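Skellance Zweiarmzelle mit Regelwerk
Melberg Automation > Ausrüstung > Zellen und Tische > Skellance

Artikel-Nr. 407
Lieferzeit auf Anfrage. Stand der Seite: 2022-01-02

Die Skellance ist eine kleine, von Wänden gefasste Arbeitszelle für zwei Roboterarme, die gemeinsam auf einer Schiene sitzen. Dazu gehört ein Heft mit 21 Regeln, und wer nur die Zelle bestellt, bekommt das Heft trotzdem. Wir haben lange überlegt, ob man es abwählbar machen sollte. Dann hat ein Kunde angerufen und gefragt, ob der Not-Halt auch hinter den Schrank geschraubt werden darf, dort störe er weniger. Seither ist das Heft im Preis enthalten.

Wofür die Zelle gebaut ist

Greifen, Ablegen, Sortieren von leichtem Zeug, das sich nicht an Zeichnungen hält. Leergut eignet sich hervorragend: Es ist durchsichtig, verbeult, rollt weg und glänzt genau dort, wo die Kamera hinschaut. Wer seine Abläufe daran einübt, hat mit Schachteln später kaum noch Streit.
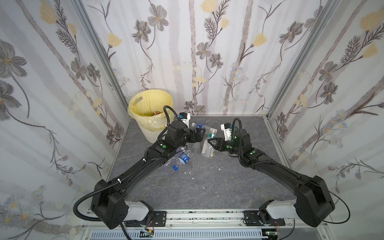
Skellance im Sortierbetrieb. Der rechte Greifer hält eine Flasche mit grün-weißem Etikett, der Eimer steht hinten links.

Die Regeln 1 bis 21 sind aus dem Betrieb unserer Versuchszelle am Standort Birhane entstanden und ersetzen keine Norm. Sie ersetzen auch nicht die Risikobeurteilung, die der Betreiber oder Integrator für seine Anwendung machen muss, selbst wenn der Vertrieb eines anderen Hauses am Telefon etwas Gegenteiliges gemurmelt haben sollte. Ein Auszug:

Regel 2: Im Automatikbetrieb greift kein Mensch in die Zelle. Auch nicht kurz. »Kurz« ist in unserem Störungsbuch das häufigste Adverb.

Regel 4: Zwei Arme, ein gemeinsamer Bereich, eine festgelegte Vorfahrt. Welcher Arm in der Mitte zuerst darf, steht vor dem ersten Lauf schriftlich fest. Arme klären so etwas nicht unter sich, sie haben es oft genug versucht.

Regel 5: Leitungen bekommen an Handgelenk und Ellbogen so viel Schlaufe, wie die weiteste Bewegung braucht, und eine Handbreit dazu. Geprüft wird in der Endlage, von Hand verfahren, mit reduzierter Geschwindigkeit.

Regel 7: Was auf dem Boden liegt, gehört zur Aufgabe oder kommt raus. Deckel, Schnipsel und Etikettenreste werden zwischen zwei Läufen entfernt, bei gesperrtem Antrieb. Der Handfeger hängt außen an der Zelle. Er hängt dort wirklich, er ist Teil des Lieferumfangs und hat eine eigene Position auf der Stückliste.

Regel 8: Der Abfallbehälter hat einen festen Platz, und dieser Platz ist auf dem Boden markiert. Der Beutel wird über den Rand geschlagen. Ein Beutelrand, der nach innen hängt, fängt früher oder später einen Greiferfinger, und danach fährt der Eimer mit.

Greifer und Handgelenkkamera

Beide Greifer tragen zwei schwarze, abgewinkelte Finger. Die Kamera sitzt am Handgelenk und blickt zwischen ihnen hindurch auf das Werkstück. Das ist bequem für die Auswertung und unerfreulich bei allem, was klar ist und Licht zurückwirft.

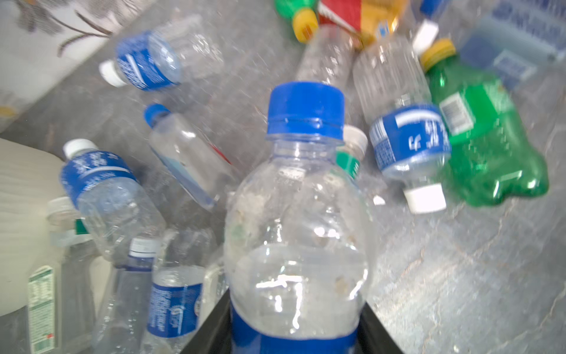
Regel 11 verlangt deshalb, dass die Beleuchtung vor jeder Versuchsreihe mit einer klaren Flasche geprüft wird, nie mit dem matten Prüfkörper. Der matte Prüfkörper besteht jede Prüfung. Dafür wurde er offenbar erschaffen.

Regel 12: Die Greifkraft wird am schwächsten Teil eingestellt. Eine zerdrückte PET-Flasche verzeiht manches, eine halbvolle mit schlecht sitzendem Deckel gar nichts. Behälter werden vor dem Einlegen geleert. Wir hätten diesen Satz gern weggelassen.

Regel 13: Liegt ein Haufen vor, wird einzeln gegriffen. Zwei Flaschen auf einmal gelten als Fehlgriff, auch wenn beide im Eimer landen und der Bediener klatscht.

Regel 14: Jeder Fehlgriff wird protokolliert. Mit der Zelle kommt die Protokollsoftware Clirngate, die Uhrzeit, Arm und Greifstellung mitschreibt. Das Feld »Ursache« füllt ein Mensch aus. »Roboter« wird als Eintrag abgewiesen.

Der Behälter und sein Ende 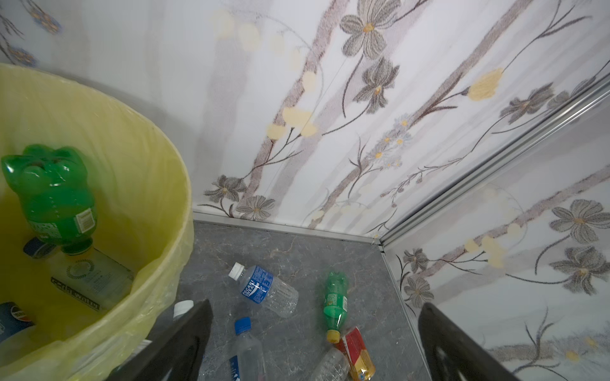

Voll ist ein Eimer nach Regel 16 dann, wenn das oberste Teil den Rand erreicht. Sperrige Flaschen, die kopfüber stehen bleiben, erreichen ihn früher, als man rechnet. Ab da wird angehalten, geleert, der Beutel neu eingelegt und der Lauf von Hand freigegeben. Nachdrücken mit dem Greifer ist untersagt. Er kann es, das ist ja das Problem.

Regel 17 regelt Mischgut. Dosen und Kunststoffflaschen dürfen zusammen auf dem Boden liegen, solange für jede Sorte ein Ziel hinterlegt ist. Ein gemeinsames Ziel für beide ist erlaubt, heißt dann aber Aufräumen und wird im Bericht auch so genannt.

Wartung

Fingerbeläge nach mehr als 1.000 Griffen ansehen und bei Riefen paarweise tauschen. Schrauben der Montageplatten bei der Inbetriebnahme und nach jeder Kollision nachziehen, gleichgültig, wie sanft sie laut Augenzeugen war. Kabelkanal unter der Schiene frei halten, er ist keine Ablage für Inbusschlüssel.

Lieferumfang

Zelle mit Wänden und Eckprofilen
Schiene mit zwei Montageplatten
Zwei Arme mit Greifer und Handgelenkkamera
Clirngate, Einzelplatzlizenz
Regelheft, deutsch, gebunden und abwischbar
Handfeger

Leergut ist nicht enthalten. Versandgewicht mit Palette: 163 kg.

Die nächste Fassung des Regelhefts erscheint im September und wird Bestandskunden ohne Berechnung zugeschickt. Vorschläge für Regel 22 nehmen wir gern entgegen, bitte mit Angabe des Schadens.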